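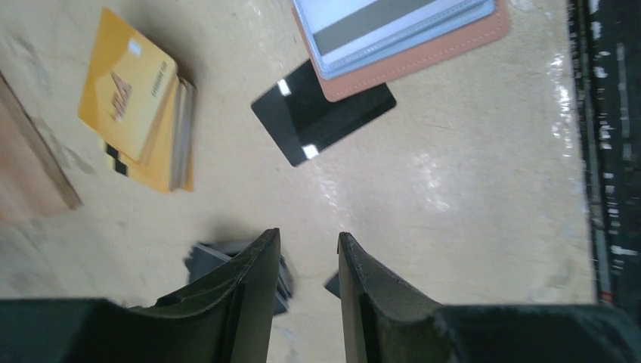 Card returns desk, notebook entry, January. The sorting cell at Druldale has now taken over the first pass on returned access and membership cards, and this entry records how the change has affected the two positions at the desk. Intake continues to arrive mixed. The thick stack of yellow cards is the simple portion of the work, apart from the tilted ones, and the dark gray cards in their small stack are manageable when their corners project. A card that is still in a sleeve, or lying in or on a leather holder, is a different matter and remains a manual item under the current procedure.

**Volumes**

Returned cards logged for the month: 1,540. Of these, 451 were passed to the manual tray. The Gallagher site accounts for most of the manual items, as its staff return cards in the holders in which they were issued. A request has been sent to Gallagher asking that holders be removed before dispatch. No reply at the time of writing.

**Changes to duties**

Orla Ó Néill previously sorted by hand for the full morning. She now loads the table, clears the manual tray and signs the log. She reports less strain in the wrists and more time standing, and she has asked for a higher stool on the loading side. The request is supported and has been forwarded to Stukano with the furniture order.

She also reports that the work is more broken up than before. Under the old arrangement she could settle into a batch and finish it. At present she is called to the table whenever the cell stops, and on the worst morning this occurred 52 times. It is not reasonable to describe the position as supervisory while the interruptions stand at that level. The stop threshold will be reviewed before the job description is rewritten.

Deirdre Carroll retains responsibility for destruction of expired cards. Her duties are unchanged on paper. In practice she receives cards in smaller lots throughout the day, and the 3 p.m. shredding run has twice been delayed.

**Table surface**

Glare on the right side of the work surface is still present. Vuvwood has offered a matte top in the same pale color. The existing surface is smudged and scuffed and would be due for replacement in any case. Quotation to be obtained.

**Open items**

- Stop threshold: review with Orla before any adjustment is made.
- Manual tray: move to the loading side, within reach of the stool.
- Shredding run: Deirdre to propose a later time.
- Job descriptions: hold both drafts until the threshold has been settled.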